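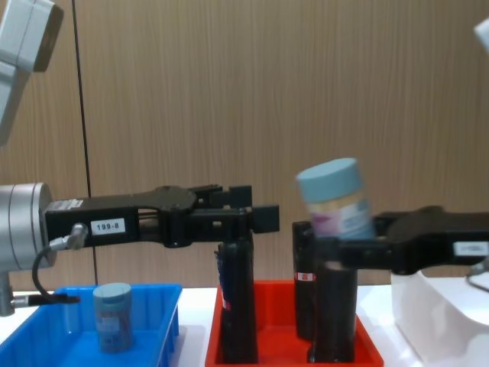

Drotora Jar and Bottle Sort, notes on what's in the folder and how the stuff gets sorted. Trays are colour coded and the colour is the label, no writing on them. Screw-lid jars live in blue to start, like the one with the pale blue lid standing up in there, and red goes in the middle of the table because everything passes through it at some point. Please keep that order when you set up, blue then red. We had a batch last November with the two swapped and it was a pain to fix.

What's in it

187 sorts, short and long mixed. About 600 stills pulled from those. Stills are named by sort number then time of day. Lilla set has the jars, Mondell set has the bottles, a few are both (filed under Lilla, sorry).

Containers

Jars: small, screw lid, lids on for every sort. Wrapped labels stay on even when they're scuffed.
Bottles: black, round, upright only. If one tips over stand it back up and carry on, note it in the log.
Everything empty and rinsed at the sink first. No glass.

Trays

Wipe the trays between sorts, damp cloth is fine. Don't stack them while there's anything inside. Spare red one is in the cupboard under the kettle.

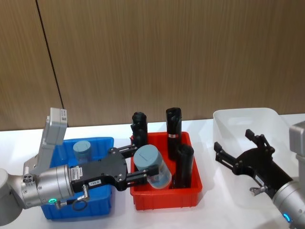
Jar with a gray lid held tilted in the red bin, black bottles standing in there too.

Notes on labels

"jar" and "bottle" only, we gave up on sizes. Lid colour is a free text field so you will see gray, grey, light blue, blue-ish, etc. Clean it up yourself if it matters to you. Tray and bin mean the same thing thoughout.

Known problems

- stills 300 and up in the Mondell set have the wrong tray colour in the log, fix coming
- Sheikh split is half done, don't use it for anything yet
- a couple of sorts have no end time

Questions or missing files, ask Yesenia Xolalpa. Log sheet template is in the same folder, make a copy before you fill it in.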